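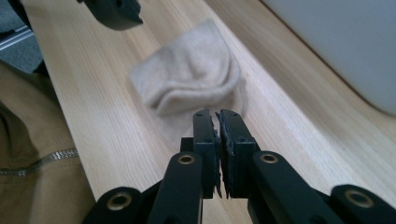 Cream sock, folded, on the light wooden tabletop.

Terkis Home Goods Share
Minutes of the July planning meeting

Present: Kumiko Nomura (chair), Daichi Maruyama (minutes), plus the sorting group and two people from the Clalosia Street branch.
Start: 10 a.m.

1. Minutes of the last meeting
Accepted with one fix. The shelf labels were ordered by the Clalosia Street branch and not by us, so the thank-you should go to them. Kumiko repeated it out loud and everybody clapped, which was a nice way to begin!

2. Numbers from the clothing drive
Kumiko read out the totals and there was a happy noise in the room. We took in 726 pairs of socks during the drive, and 204 pairs have already gone out in welcome bags. This is the best drive we have had by a long way. The Jasine Avenue school brought in the biggest single delivery, all of it sorted by size before it got to us (thank you, thank you). Daichi will write to the school this week and ask if they would like a copy of the totals for their hallway board.

The branch asked if odd socks are included in the count. They are not. Odd socks go in the bag by the back door and we look through it once a month for matches. Kumiko found 4 matches last time and is still pleased about it.

3. How we fold
A long talk, and a good one. Up to now everyone has folded the way they do at home, so the bags come out in all shapes. Three ways were put forward: rolled, folded flat in thirds, or cuff turned over to hold the pair together. The cuff fold is quick but several people said it stretches the tops. Rolled socks look great on day one and then come apart in the bag.

Agreed: fold in thirds, toe in first, cuff on the outside. Thick winter socks may be folded in half if thirds makes too big a lump. Daichi will put a one-page sheet on the wall next to the sorting table, with drawings. He warned us about his drawings. We said go ahead.

4. Trays for small items
Daichi has been keen on divided trays for months and now we all see why. Small things like baby socks, hair ties and gloves have been living in one deep box where you can never find the second of anything. With a divided tray you can see what you have at a glance, and what you are short of too.
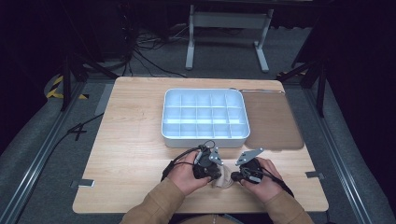 Divided organizer tray in white and pale blue on the table, with the brown lid beside it.

Points raised:
Kumiko loves the raised rim, because small items should stay put when a tray is carried to the bagging shelf.
The thin walls got a mixed review. Fine for socks and hair ties, maybe not for anything heavy. We will keep batteries and padlocks in the metal tin as now.
One adult pair to a compartment seems a fair rule. Baby sizes can go in together if they are the same size.
Lids: those of us who pack for the van want a lid on every tray. The others would like to leave them off during sorting. Settled: lids stay at the end of the table while we work and go on for the van.

Agreed to buy 10 more trays from Katayama Housewares, as long as the price in the spring list still holds. Kumiko to call them. If the price has gone up she will come back to the group by email before ordering.

5. The sorting table 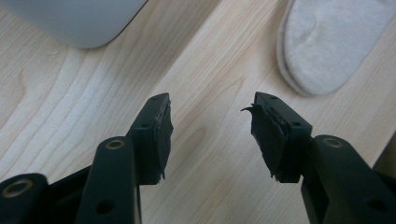 We next took up the state of the work surfaces, as the branch is choosing a table of its own and wanted to hear what we think. Everyone spoke up for light wood. The pale blond top with those long streaks and loops of darker grain is lovely to work at, and dark socks show up on it right away, so a navy one and a black one are less likely to get paired by mistake. Cream and beige are harder, and one of the sorters suggested laying down a dark towel for those. Good idea, we will try it. Wiping down is to be done with a damp cloth only, then a dry one. No spray polish please - it leaves a film and the fabric picks it up.

The branch will measure its room and let us know what size it can fit. Kumiko offered to go along and help choose.

6. Welcome bags for fall
Each bag will have two pairs of socks, one pair of gloves, a washcloth and a card. Daichi asked if we could add a small sewing kit and the room was all for it. He will find out what the little tins cost. Cards are still being written by hand, and we would like to keep it that way for as long as people are willing.

7. Any other business
The kettle is back from repair and works beautifully.
The key to the back cupboard now hangs inside the office door.
Somebody left a blue umbrella after the last sorting session. It is on the coat hook.

To do
Kumiko: call Katayama Housewares about the trays; arrange a visit to the branch.
Daichi: folding sheet for the wall; letter to the Jasine Avenue school; price of sewing tins.
Clalosia Street: room measurements.
Everyone: dark towels, if you have one to spare.

Meeting closed at noon. Next meeting in August, same room, and Daichi is bringing the plum cake again.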